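Fledley Workshops, Brennan Street
General safety inspection, December
Building file 1244

How to read this sheet: each item is marked OK, ACTION, or N/A. Comments follow the mark. Items carried over from the previous sheet say so. Anything marked ACTION stays on the list until it has been looked at again and initialed at the front desk.

The walk started at the street door at 8:15 a.m. with the heat on and most of the units open.

SECTION A. ENTRANCE AND HALLWAYS

A1. Street door opens fully and closes on its own. OK.
Comment: Closer was adjusted in the fall and no longer slams. The weather strip at the bottom is starting to curl on the hinge side. Not a trip hazard yet.

A2. Entrance mat flat, dry, and lying inside the recess. ACTION.
Comment: The mat is a replacement and is slightly too long for the recess, so the inner edge rides up. Trim it or order the right size. Until then, tape down the inner edge.

A3. Hallways clear to full width. ACTION.
Comment: Flattened cardboard leaning against the wall outside the framing unit, same spot as last time. Tenants have been reminded that the hallway is an exit route and can't be used for storage, even for an hour. The hand truck by the freight elevator was moved during the walk.

A4. Hallway lighting. OK.
Comment: All fixtures working. The one by the restrooms takes a few seconds to come on. Watch it.

A5. Floor surface. OK.
Comment: Worn paint near the loading door but no loose patches. The cleaning crew switched to Pruravex floor cleaner, mixed to the strength on the label. Floor was not slick when checked with a wet shoe. Keep the wet floor signs out until it dries all the same.

SECTION B. EXITS AND EMERGENCY LIGHTING

B1. Exit signs lit and visible from the hallway. OK.
Comment: The banner that was hanging in front of the rear sign has been taken down.

B2. Exit doors open without a key from inside. OK.
Comment: Rear door was stiff but opened with one hand. Lubricate the bar before the cold sets in.

B3. Outside of exit doors clear. ACTION.
Comment: A pallet was left against the wall next to the rear door. The door can still open all the way, but if the pallet tips it will block it. The tenant who took the delivery has been asked to remove it the same day. No photo taken.

B4. Emergency lights hold on battery test. ACTION.
Comment: The unit at the top of the back stairs dimmed quickly and went out before the test ended. Replace the battery. The others held.

B5. Assembly point sign in place. OK.
Comment: It has faded on the side that gets the sun. Still readable from the sidewalk.

SECTION C. FIRE PROTECTION

C1. Extinguishers on their hooks, pins in, gauges in the green. OK.
Comment: Tags are current. The extinguisher by the finishing room had a coat hung over it. Coat removed.

C2. Alarm panel normal. OK.
Comment: The Mivido panel showed no faults. The instruction card next to it still has the old phone number for the after-hours line. Print a new one.

C3. Pull stations not blocked. OK.

C4. Sprinkler heads clear of storage. ACTION.
Comment: House rule is 18 inches of open space below the heads. The top shelf in the upholstery unit is over that line, with foam rolls stacked on it. This is a repeat item. Bring the foam down to the middle shelf or take the top shelf out. A strip of red tape on the wall at the right height helped in the next unit over, and the same could be done here.

C5. Oily rags in lidded metal cans. OK.
Comment: Cans were being used. One lid doesn't sit flat when the can is overfull, so empty it daily during busy weeks. Rags used for oiling wood go in the can too, even the small ones. A handful left in a ball on a bench is enough to start a fire.

SECTION D. ELECTRICAL

D1. Panels closed, labeled, and reachable. ACTION.
Comment: The panel in the storage room can be reached only by moving a broom rack. Move the rack to the opposite wall and leave it there. Labels are legible, though a few are handwritten over old ones.

D2. Cords undamaged. ACTION.
Comment: An orange extension cord in the framing unit had a nick in the jacket near the plug. It was unplugged and tagged. Do not wrap it with tape and put it back in service. Cut off the plug end before throwing it out so it doesn't come back.

D3. No power strips plugged into other power strips. OK.
Comment: Improved from the last sheet.

D4. Cords kept off walkways or covered. OK.
Comment: The rubber cord cover in the shared room has lost its yellow stripe. Repaint or replace at next order.

D5. Space heaters. ACTION.
Comment: One found under a desk, switched off. Portable heaters are not allowed in any unit under the lease. If a unit is too cold to work in, report it and the thermostat will be checked.

SECTION E. WORK SURFACES AND TABLES

This section applies to the fixed and movable tables in all units, whatever they are used for. Push on each corner, run a hand along the edges with a glove on, and look at the underside where you can get to it.

E1. Tables stable, no rocking. OK.
Comment: A folded piece of card was found under the leg of a packing table. It was replaced with a proper shim.

E2. Tops free of splinters, open joints, and raised edges. OK.
Comment: Wood tops vary in color from one strip to the next and have knots and dark streaks in the grain. Those are normal and do not need to be written up. Write up a knot only if it is loose or if a fingertip can feel an edge around it.
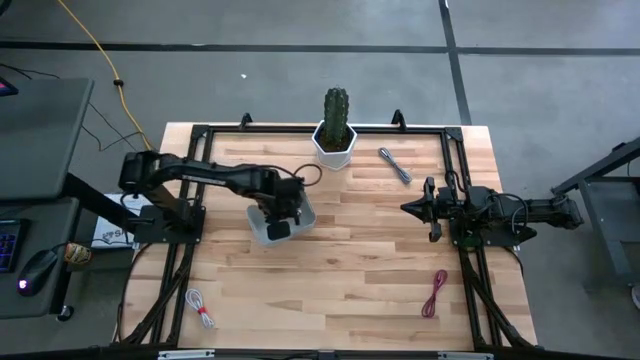 Item E2. Butcher-block top with mixed light and honey-brown planks, black aluminum frame around it.

E3. Frames, rails, and braces tight. OK.
Comment: Bolted frames should be gone over with a hex key twice a year. Check the corner braces first, then the long rails. Write the month on a piece of tape on the underside so the next person knows it was done. If a bolt keeps working loose, report it instead of tightening it again every week.

E4. Clamps and fixtures secure and not sticking out into the walkway. OK.
Comment: Clamps left on a rail should be snug. A half-closed clamp falls when someone bumps the table.

E5. Finish in good condition. OK.
Comment: Oil the wood tops when they look dull. Mop up spills right away, especially coffee and glue. Do not use the Pruravex floor cleaner on them. It's made for floors and leaves the wood sticky.

E6. Working height suits the task. ACTION.
Comment: A tenant in the print unit reported a sore back after long sessions at a low table. The legs on that model can be raised. Ask before ordering anything new.

SECTION F. LADDERS, SHELVING, AND LIFTING

F1. Ladders have all feet, and the steps are clean. ACTION.
Comment: The shorter stepladder is missing a rubber foot. Taken out of use. It should not be lent out in the meantime, including for a quick bulb change.

F2. Shelving anchored to the wall. OK.
Comment: The anchors in the rear storeroom were checked by pulling on the uprights. No movement.

F3. Heavy items at waist height or lower. ACTION.
Comment: Paint cans are above shoulder height in the finishing room. Swap them with the paper towels.

F4. Freight elevator gate and load sign. OK.
Comment: The gate latches every time. Sign is in place and clean.

SECTION G. FIRST AID AND WASHING

G1. First aid kits stocked. ACTION.
Comment: The hallway kit is low on the medium adhesive bandages, as usual. Buy the box of 100 this time instead of the small packs. Burn gel is out of date and should be thrown out.

G2. Eyewash station runs clear. OK.
Comment: Flushed until clear. Caps put back. The weekly log had a gap in November. Please keep it up — it only takes a minute, and the water sits in the line otherwise.

G3. Sinks, soap, towels. OK.
Comment: Hot water to stay as set. The dispenser in the rear restroom drips onto the floor, so put a tray under it until it is fixed.

SECTION H. NOISE, DUST, AND AIR

H1. Dust collector bag and filter. ACTION.
Comment: Bag was full to the seam. Empty it before it gets that far. Wear a mask and do it outside at the loading door.

H2. Hearing protection available where saws and planers run. OK.
Comment: Readings by the planer went over 80 decibels with the door open. The muffs were on the hook and in use. Keep the door closed while cutting, for the sake of the units next door.

H3. Vents not covered. OK.
Comment: A calendar was pinned over the return vent in the office. Moved.

SECTION I. CARRIED OVER

Cracked tread, back stairs. Done. The edge strip is new and tight.

Loose handrail bracket, back stairs. Still open. The bracket holds but moves when leaned on. Longer screws were tried and did not bite, so it needs a new anchor in the brick.

Leak stain on the ceiling outside the print unit. Still open. Stain has not grown past the pencil line. Roof contractor to come after the first thaw.

Parking lot lamp. Done.

ORDER OF WORK

Do the emergency light battery, the sprinkler clearance, and the handrail first. Entrance mat and electrical panel access next. Everything else can go on the regular maintenance list. Tenants with an ACTION item in their own unit will get a copy of their page only, and replies go in the tray at the front desk before 5 p.m. on the day they are due.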